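Trivell Drive Rack Panel, Gray

Bench storage for hard drives in caddies
Sold by Stodau Workshop Supply

The Trivell is a flat gray plastic panel with holders across its face for the parts that come out of a desktop computer during teardown. A drive goes into the large holder on the right and stays upright where you can see it. The smaller clips and open frames take whatever else you want off the bench.
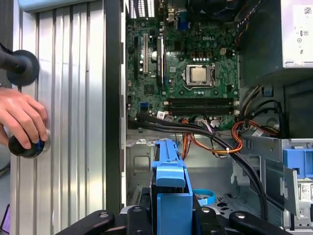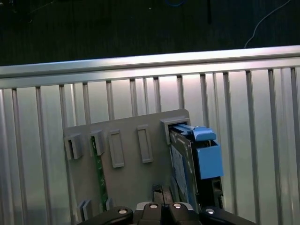

Overview

Most people who take computers apart for parts end up with drives lying flat on the bench, under cables, or stacked on top of each other. The Trivell gives each drive a place to go as soon as it leaves the tower. You can leave the drive in its caddy. Plastic caddies with a ridged top rail, like the blue one in the Dell tower in the first picture, are the kind we had in mind when we settled on the holder size.

The panel stands upright and needs something behind it. A metal railing works well, and so does a wall or the back edge of a bench. It can lean a little and still hold a drive.

What is on the panel

Two boxy clips at the left end. These are open at the top and suit small flat parts.
Two open frames, tall and narrow, next to the clips.
One large holder at the right end, for a hard drive in its caddy.
A small clip and a raised tab low on the left side, for a tag or a short cable.

Finish is matte. Pencil wipes off with a damp cloth. Marker does not, so use a label if you want to number the holders.

Ordering

The panel is sold singly or by the carton. A carton holds 2 panels packed face to face with a sheet of foam between them. Part number is Trivell 612 for either one. Tell us at checkout if you want the carton, or the order will go through as a single.

Schools and repair shops ordering 200 or more should write to Mounir Shawky in our sales office before placing the order. Lead time on those runs is longer and he can tell you what is in the warehouse. The next large delivery from the molder is due in July.

Setting it up

Stand the panel where you can reach it without leaning over the open computer. We suggest the side of the bench closest to the drive bay. If you are using a railing, set the panel against the vertical bars and check that the bottom edge sits flat. Load the right side first and see if it shifts. If it does, put a strip of rubber mat under the bottom edge.

Disconnect the power cord and the drive cables before you lift a caddy out of the tower. Loop the loose cables back over the side of the case so they don't catch on the rail. Then lower the caddy into the large holder with the connectors facing the way you like to read them – it makes no difference to the fit.

Don't press down hard on the drive. The caddy should slide in under its own weight or with light pressure. If it sticks, take it out and look for a bent tab or a screw head standing proud.

What it does not do

The panel is for storage on the bench. It has no wiring and does not connect to a drive. It is not an anti-static product, so bare boards and memory should go in proper bags before they go in the clips. It is also not meant for shipping drives. For that we carry the Drutum padded box, which takes a drive with or without its caddy.

Bare drives with no caddy will stand in the large holder but they lean. If you mostly handle bare drives, look at the Robles tray instead.

Testing

We cycled one holder 3,000 times with the same caddy before we put the panel in the catalog. The holder loosened slightly in the first part of the run and then stayed the same to the end. The clips were not cycled. Ching-wen Man ran the test and wrote the care notes below.

Care

Wipe with a damp cloth and mild soap.
Keep away from solvents and contact cleaner. Both will cloud the surface.
Do not leave it next to a heat gun or a soldering station.
Store flat if you are putting it away for a long time – a panel left leaning under load for months can take on a bow.

Questions we get

Does it fit every caddy? No. Caddies vary a lot between computer makers and even between models. Measure yours and send us the width and depth if you are not sure.

Can I cut it down? Yes, with a fine saw. Leave a margin of plain panel beside any holder you want to keep. Cut panels can't be returned.

Does it come in other colors? Gray only at this time.

Can I screw it to a wall? There are no holes in it. You can drill your own in the plain area above the row of holders. Use washers.

Returns

Uncut, undrilled panels can be sent back in the original packing. Write to us first for a return number and put it on the outside of the box.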